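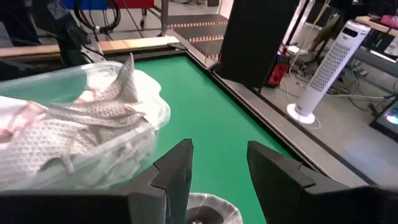 About Femero

Femero is a textile care company with sites in Clurnby and Midtbø. We receive, sort, pack and return cloth goods for hotels, clinics and care homes. The company was founded by Åsmund Fjeld, who remains its managing director.

Automation at our sites

Sorting and packing by hand put a steady strain on wrists and shoulders. In December our Clurnby site opened a bench program, named Joltach, in which pairs of robotic arms learn to place cloth into containers and take it out again. Soft goods fold and bunch differently each time, and progress is measured accordingly.
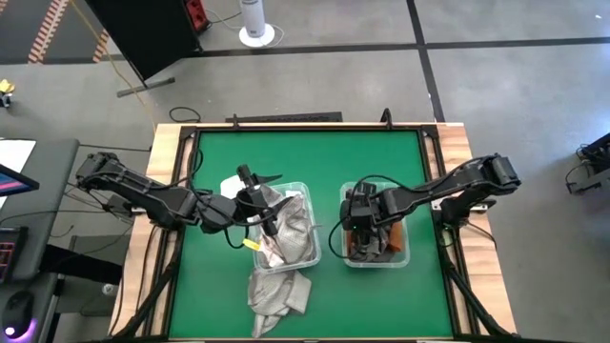
Two arms at the green-topped table, each with its gripper lowered into a clear container.

What changes for our employees

No position has been removed under the program. Three employees from the packing line have trained as bench operators and keep their former grade and seniority. Operators work at the bench for no more than two hours at a stretch, then return to inspection or mending. Any employee may ask to be considered for training.

Kofi Amissah, head of operations, is responsible for the program and for consultation with staff at both sites.

Page last reviewed January 16, 2025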